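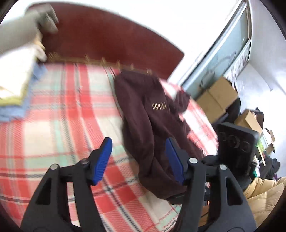 Maroon top crumpled on the plaid blanket. Stack at far left.

June, mid-afternoon. Bedroom, folding on the bed again.

Seraina still wants the bed as the folding surface in the write-up. I remain unconvinced. Her case is that people fold laundry on beds, so we should too. Fine, but people also fold laundry badly, and I'd like to know how much of that is the bed. The mattress gives under the hands, the blanket moves with whatever is dragged across it, and a sleeve you have just laid straight creeps back toward the middle.

The maroon one is the problem piece. Soft, bunches at the lower end, never wants to lie square. Emil's method (lengthwise first, then sleeves in, then thirds) is supposed to take care of that. Tried it 3 times. Two came out lopsided and the third I would call acceptable if I were in a generous mood. He says I rush the lengthwise fold. Maybe. I think the method was worked out on towels and he hasn't admitted it yet.

Gold lettering near the upper middle: keep it face down while folding, then turn the whole thing over at the end. That part of the Plollberg sheet I do agree with. Print on print sticks a little when the stack sits overnight.

Plaid is good for one thing. The big grid gives you a line to set an edge against, and Gertraud has been using the navy stripes as a ruler. She claims it makes her faster. No timings written down, so I'm leaving that as a claim.

Stack order: white, light blue, yellow-green all at the far left for now. I'd still move the stack to a chair. Every time somebody leans over to reach the headboard, the mattress dips and the pile leans with it.

To do:
- same top on the hard table, same method, Emil to fold it himself
- blanket off, plain sheet only, see if the creeping stops
- ask Olanrewaju for the old Mösli notes, he had 2 pages on sleeves
- time Gertraud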